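Drastell Heated Mattress Pad - Owner's Guide

Section 3: Fitting the pad and first use

Before you start
Strip the bed completely. The pad goes directly on the mattress, under the fitted or flat sheet, with the cord socket at the foot end. Do not use it on a waterbed, an air bed or a folding bed. Children's blankets and quilts can stay on top of the sheet once the pad is in place, but take them off during preheating if they are bunched up. Thick folds trap heat.

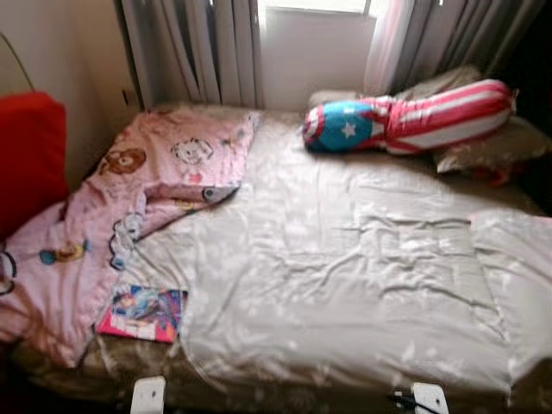
3.1 Laying the pad
1. Unroll the pad with the Drastell label facing up.
2. Pull the elastic corners under the mattress, head end first.
3. Smooth the pad by hand from the middle outward. The heating wires must not cross or double over.
4. Put the sheet on. Wrinkles in the sheet do no harm; wrinkles in the pad do.

Note: The pad is 6 inches shorter than the mattress at the head end. Pillows should rest on the unheated strip.

3.2 Connecting the controller
1. Push the plug into the socket until it clicks.
2. Route the cord down the side of the bed - never between the mattress and the base.

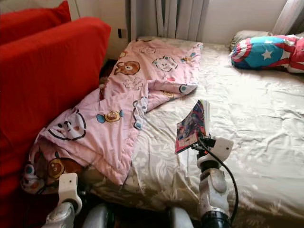

3. Plug the controller into a wall outlet. Do not use an extension cord. The pad draws 160 watts at the highest setting.
4. Press the power button. The light turns green. If it blinks, unplug the controller and check the socket at the foot end.

3.3 First heating
Run the pad on setting 3 for 70 minutes with no one in bed. A slight smell is normal the first time and clears with a window open. After that, preheat on any setting before bedtime and turn down to 1 for sleeping.

Caution: Do not place pillows, cushions or folded bedding on the controller. Keep cords clear of anything that leans against the wall. 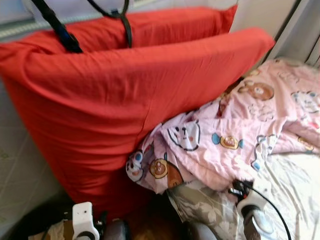 Owner comment, Canditz: We left ours on 3 the first night and woke up far too warm. Setting 1 is plenty under a quilt, and I would put that in bigger print. The click on the plug is also quite faint, so tug it gently to check.

For replacement controllers, quote part number 2691.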